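Veno Boards > Color and Output > Dark gradients step after 8-bit export

Started by ostrander_k, Aug 4, 2024

ostrander_k
Flat dark surfaces in my stills show visible steps after export. The gradients are slow, for example a charcoal wall going slightly lighter toward a window. In the renderer's own view (Flolell, working in float) the same area is smooth. After saving to 8-bit PNG I get wide bands with clear edges. The worst file has a wall whose values run from 13 to 16, so 3 steps across nearly the full width of the picture.

Saving at 16 bits per channel makes no difference on my screen. Monitor is a Zumard, calibrated last November. Viewer is Parsa.

Is this the file, the viewer or the monitor? I would like to know which before I start changing settings.

lintel
If the values run from 13 to 16 over that width, the file has banding by definition. Four codes, three edges. No monitor will repair it. The 16-bit file is a separate question. It may be fine, and the display path may be reducing it to 8 bits without dithering.

Open the 16-bit file in anything that reports raw pixel values and walk along one row. If you find intermediate values, the file is good and the loss happens later.

fennimore
Check the calibration first. A software calibration usually loads a correction curve into the graphics card. If that curve is applied at 8 bits with no dithering, you lose codes, and you notice it most in the dark grays. Reset the curve to linear and look again. If the bands get narrower or more even, the curve is part of the problem. If you also see faint pink or green stripes in neutral gray, that is nearly always the curve, with the three channels rounding at different places.

ostrander_k
Checked the 16-bit file as lintel suggested. There are intermediate values along the whole row, so the file is fine. Reset the curve as fennimore suggested. The color tint in the bands is gone but the bands remain.

So two problems, I think. The 8-bit file is banded, and the 16-bit file is shown to me as if it were 8-bit.

lintel
Agreed. The second is normal. Many viewers convert to 8 bits for display regardless of what is in the file. I don't know Parsa well enough to say what it does.

For the first, turn on dithering at export. Dithering adds a small amount of noise before rounding, so a value halfway between two codes comes out as a mix of both. The eye averages it. You want noise with an amplitude on the order of one code value, added in the output encoding, after the transfer curve and after everything else.

mbarrow77
I disagree with dithering as a default. It raises file size a lot. A flat wall compresses to nearly nothing in PNG because the rows repeat. Add noise and nothing repeats. I had a set of 149 stills for a product manual, and with dithering on, the total came to 200 MB. Without it, a small part of that. The client's site recompressed everything to JPEG anyway and the bands came back.

I would change the lighting. A slow gradient in the bottom tenth of the range is a bad place to put a large surface. Lift it, or give it some texture, and the steps hide themselves.

lintel
File size is a fair objection. The lighting advice is a workaround. If the surface is meant to be a uniform matte dark gray, then adding texture changes the content.

JPEG after dithering is a known trap. The quantizer throws away exactly the high-frequency detail that the dither consists of. At high quality settings most of it survives, at web settings it mostly doesn't. If you control the JPEG step, encode from the 16-bit master and compare. If you don't control it, slightly coarser grain survives better than single-pixel noise.

mbarrow77
"Slightly coarser grain" is texture. We are now both recommending texture.

lintel
Yours is in the material and mine is at output. Mine can be removed for the next delivery without rendering again. I accept that the viewer can't tell which one it is.

quillback
Order of operations matters here and I don't see it mentioned. If you dither and then resize, the resize averages the noise and you end up back at banding, or partly back. Same if you dither, then apply a curve that lifts the shadows. The noise is stretched along with everything else and becomes visible. Dither has to be the last thing before rounding.

Aba Eshun's old notes on output transforms have a clear section on this. The test in there is simple: make a horizontal ramp covering a few dark codes, run it through your whole chain, then apply an extreme contrast boost to the result. Bands become obvious and so does bad dither. Takes five minutes and it removes the monitor from the question.

ostrander_k
I had resizing after export. Renders come out at double size and a script halves them. That explains why the dither option in Flolell seemed to do nothing when I tried it some time ago.

Ran the ramp test. Results:

Export 8-bit, no dither, then halve: hard bands.
Export 8-bit, dither on, then halve: soft-edged bands, still easy to see after the boost.
Export 16-bit, halve at 16-bit, dither, round to 8: no bands I can find. Even grain after the boost, invisible without it.

fennimore
The third is the right chain. Confirm that the halving is done in linear light. It won't matter for the ramp but it will for bright edges against dark surfaces.

What noise distribution is your dither step using? Uniform noise one code wide gives the correct average, but the amount of visible noise changes with the underlying value. Where the value falls exactly on a code, the noise disappears, then comes back between codes. On a very slow gradient that can look like faint bands of grain and no grain. Triangular noise two codes wide fixes it at the cost of a bit more noise overall.

ostrander_k
Uniform. I switched to triangular and boosted both. With uniform there are clean stripes where the value lands on a code, as you describe. With triangular the grain is constant. At normal contrast I can't tell them apart.

mbarrow77
Which is my point. The difference is visible only in a test that no reader of the page will run. I'm fine with dithering for print masters and large displays. For a small still on a web page I'd leave it off, keep the file small, and avoid dark slow gradients when planning the shot.

quillback
People do see bands at normal contrast on a web page, especially in a dark room. The uniform versus triangular question is the one you can skip. Dither versus none you can't.

Use blue noise if file size or visible grain bothers you. For the same amplitude the energy sits in the high frequencies, where the eye is less sensitive. It does not help PNG size, to be clear. It also does worse than white noise through JPEG, for the reason lintel gave.

mbarrow77
Then it doesn't address the size issue. "If file size bothers you" should be struck from that post.

quillback
Correct. Struck.

tallow
Related question, and I can start a new thread if preferred. I see bands that move when I scroll. Is that the same thing?

fennimore
Probably not. Bands that stay with the picture content are in the file or in the conversion. If a pattern stays fixed to the glass while the picture moves under it, look at the panel. Some panels accept 8 bits but have fewer levels natively and fill in the rest by alternating frames. You can sometimes catch that pattern in dark grays during scrolling. Try the same file on a second display before doing anything else. New thread if it turns out to be the panel, please.

tallow
Moves with the content. I'll run the ramp.

ostrander_k
Closing out my side. Current settings, for anyone who finds this by search:

Render and save at 16 bits. Resize at 16 bits in linear light. Convert to the output encoding. Triangular dither, two codes wide, separate noise per channel. Round to 8. Save as PNG. No edits after that point, and the 16-bit file is kept as the master.

Display curve is back on, since I need the white point, and I now judge banding only from the boosted ramp and never from the screen. For the manual pages that go through a JPEG step I raised the quality setting and accepted the size. mbarrow77 was right that the PNGs grow. I did not re-light anything.

One thing is still open. With separate noise per channel there is a very slight color speckle in neutral grays after the boost. Using the same noise in all three channels removes it, but then the brightness grain is stronger. I have left it at separate and would take opinions, preferably from someone who has compared both on a large flat charcoal surface. Most of mine are of this kind.

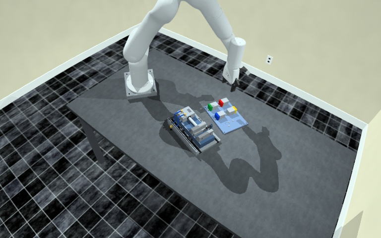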